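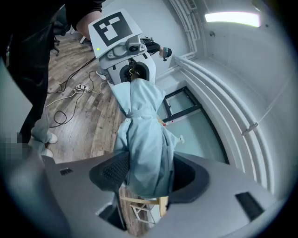

Up before six again, too wound up to sleep, and for once it was the good kind! Yesterday the last of the blood samples for the pancreatic study came in from Kikuchi, which brings us to 174 patients, and Hiyori rang me at dinner just to say the number out loud.

I've been on this one since January two years ago. We're looking for tiny scraps of tumour DNA in the blood, hoping they show up before a scan would catch anything. Too early to say if they do. But Renji ran the first 65 through the new sequencing method overnight and the signal is so much cleaner than the old one (I made him show me the plots twice).

Long meeting with Charalambos about the controls. He wants more people over seventy in the group and he's right, annoyingly, so that's another round of ethics forms. I'll start them tomorrow.

Ate lunch on the steps with Itsuki, who is thinking of switching from breast to pancreas. I talked at him for the whole hour, poor bloke. Told him to come to lab meeting and see the mess for himself.

Freezer 10 is still beeping. Must ring Widerberg.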